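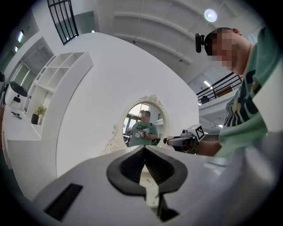
Skidthorpe Home Automation Club

Speaker notes, "Can It Do the Chores Yet?"
June 15, 2026

Slide 1. Leave this up while people find chairs. Don't talk over the coffee machine.

Open with the question everyone asks me at parties, or would if I went to more of them: when can I buy one that does the dishes? Short answer is no. It isn't even a yes-or-no question, but no.

Then the picture. A man in a green T-shirt with a camera strapped to his head and a gripper held out in front of him. No robot arm on the end of it, only a person's arm. Let that sink in. Most of what a machine knows about tidying a shelf, it got from somebody who tidied a shelf while wearing hardware.

Point at the little white cube with the printed tag on top of his gripper. Tags like that let software work out where a thing is in the room. If someone asks how exactly, say "geometry" and move on, we have a slot for that after the break.

Point at the mirror. Ask the room who would like to explain mirrors to a robot. (Pause. Last time the pause was too long.) There's a second man in a green T-shirt in there as far as a naive vision system is concerned, plus a bright window it may wish to drive through. Frames with curly molding are also no fun to dust, for us or for it.

Slide 2. The Gandunum numbers. Our own trial, so we can be rude about it. 500 attempts at one job: pick up a mug, put it on a shelf. 261 went fine. Read that as slightly better than half and let them do the rest. A teenager would score lower on attempts and higher on mugs.

Where it went wrong:
Handles facing the wall.
Mug already touching another mug.
Potted plant in the way. It treated leaves as solid about as often as it treated them as air.
The gripper closed well and the arm forgot to go anywhere.

Slide 3. Shop floor versus kitchen. Tsikata runs the same kind of arm loading trays and it is dull to watch, meaning it works. The tray is where the tray was yesterday. Same bench, same light. Nobody's kid has left a sock in it. Skip the long Tsikata video if we're behind, the first minute is identical to all the others.

Slide 4. What a gripper's fingers can do now. Boxes, bottles, folded towels if you fold them first - I know. Soft rubber helps a lot. Wet plates, fitted sheets and anything in a bag are still ours.

Slide 5. Nanix demo. We gave it 4 chores and a living room. It finished the one we'd rehearsed. Say so before somebody in the back row does. The log ran to 693 lines, most of them the arm asking itself whether the cushion was still there. The cushion was still there.

If they ask about price: I don't have one I trust.
If they ask about jobs: be serious here. Tray loading is a real job people do, and Tsikata moved its people to inspection. I can't promise the next place will.
If they ask about the dishes again: August, we try forks.

Unplug the laptop before carrying it off. Return the clicker to the drawer by the door.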